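Plustside Teach Handle and Remote Kit – a long-term review

Posted 8 March 2025
Rating: 4 out of 5

I've put off writing this one for ages, partly because I wanted to give the kit a fair go and partly because every time I sat down to do it there was something else I wanted to try first. Our little shop takes apart and refits old desktop computers, and we bought the Plustside kit last June to teach our two arms the fiddly jobs. I'd read the glossy page, of course, but I couldn't find a single review by anyone doing the sort of work we do, so I hope this helps somebody.

What you get for your money is a clip-on handle that goes at the wrist, a hand controller for driving the arm from your chair, a foot pedal, a big box of cables (more than I've found a use for) and a licence for the recording software. We bought ours through Ritomwood, who were lovely on the phone and sent a replacement pedal without any fuss when the first one stuck.

The handle is the star. You press the pedal, the arm goes soft, and you walk it through the job with your own hand on the grip – up to the fixture, down over the part, across to the case and in. It has a nice rubbery feel and a thumbwheel for opening and closing the fingers, so you never have to let go and reach for the tablet. After a long afternoon my shoulder knows about it, but my hand doesn't, and I couldn't say that about the Han handle we borrowed before this one. The Han is cheaper and lighter, and I did like its colour, but the edge dug into my palm something awful.

Memory modules were our first proper lesson and I'd suggest anyone start there. They're forgiving to pick up, they sit nicely in a long channel, and you can feel through the handle when one is lined up with its slot and when it's riding on the lip. I recorded 52 demonstrations over a fortnight, deleted the ones where I'd dithered (there were plenty, I'm a ditherer), and what was left played back very respectably.

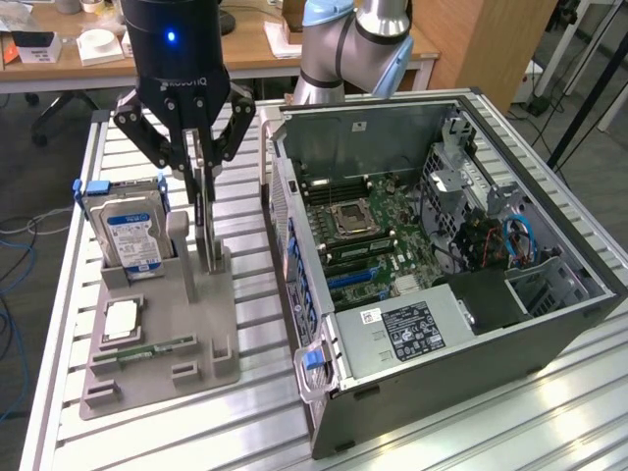 Processors are another story, and I'd be fibbing if I told you I'd enjoyed them. The chip has to go down flat, and a hand on the wrist of a robot always leans a tiny bit one way or the other. I tried for days. In the end I switched to the remote controller for the last stretch, with the motion scaled right down so that a good sweep of my hand moved the fingers hardly at all, and it came together much more calmly. You can swap from handle to remote in the middle of a recording, and the software stitches the two together. I think that's the cleverest thing in the whole kit and the sales page barely mentions it!

The remote does have a small lag. You stop noticing after a while, the way you do with a slow kettle, but visitors always overshoot the first few times. Set the speed limit low before you let anyone have a turn.

Now the grumbles. The manual runs to 78 pages and reads as though it was translated in a hurry, with the chapter on two arms tucked in behind the warranty. The software asks you to name every recording before it will save, and if you leave the box blank it throws the whole thing away, which cost me most of a morning and some bad language. There's also no way to trim the start of a demonstration, so all that hovering about while you make up your mind goes in with the rest. Protham sell an add-on that does trimming, and I've got it on trial, but I do feel it should have been in the box.

One tip on fixtures. Print them in a colour that doesn't match your parts, and add locating guides along the edges if you can. I was stingy with plastic on the first version and paid for it in crooked picks. A fixture that puts the part in the same spot every time is worth more than another hundred demonstrations, in my opinion.

We've recorded nearly 200 keepers now across all the jobs, and the handle still looks new apart from a scuff near the pedal socket. I've taken one mark off for the manual and the saving business. If you're a small outfit with patient hands and somebody who doesn't mind repeating themselves, I'd buy it again tomorrow – just order the longer pedal cable while you're at it, as the standard one won't let you stand on the far side of the table.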